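Home Features Workshops Archive Subscribe

The Gripper That Let Go

7 min read

The first cup fell in October, at 228 grasps into a run that was supposed to reach 3,000. The arm lifted it, carried it halfway to the tray and opened its fingers. The software recorded a successful placement and moved on to the next cycle.

At Pernivden, the small lab where the arm was being tested, the drop was put down as a bad grasp. Cups are awkward. They taper, and a finger that closes a little too high will slide. The team lowered the grasp point and started over. By the end of the week the log showed 56 drops, and the height of the grasp had made no difference to any of them.

"We kept looking at the cup," says Benedetta Morelli, the engineer in charge of the tests. "We changed the cup, we changed the table surface, we changed the lighting. The cup was fine."

What she had was an arm that let go on its own. With a plastic cup this means sweeping up and starting again. The same gripper, sold by a supplier called Negri, was due to go into a packing cell at Illach, where people would reach in beside it to clear jams. A part dropped there could land on a hand.
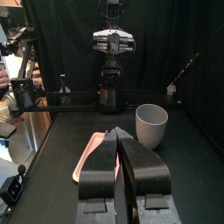 Fingertips near the grey cup and pink tray, with a second arm across the table.

Morelli stopped the trials and asked for the raw motor data, which the lab had been saving but not reading. Each drop began the same way. The finger position reading vanished for a fraction of a second, then came back as zero. The controller took zero to mean that the gripper had lost its reference, and it did what it had been told to do in that case — open fully and find home again.

The cause of the missing reading was a connector that worked loose as the wrist turned. Pamamus, the firm that wrote the controller code, had chosen the opening move so that a confused gripper would never crush anything. For a hand caught between the fingers, it was a sensible choice. It had not been checked against a gripper holding something in the air.

The fix has two parts. The connector now has a locking clip. The code, updated on 12/5/20, holds the last known grip when the reading disappears, stops the arm, and waits for a person to release it by hand with a separate button.

Morelli then pulled the cable on purpose during 1,000 loaded lifts. The gripper held every time. She has asked for one more change before the cell at Illach is switched on: a placement should count as a success only when a second sensor agrees. That work is still open.

Previous Next Back to Features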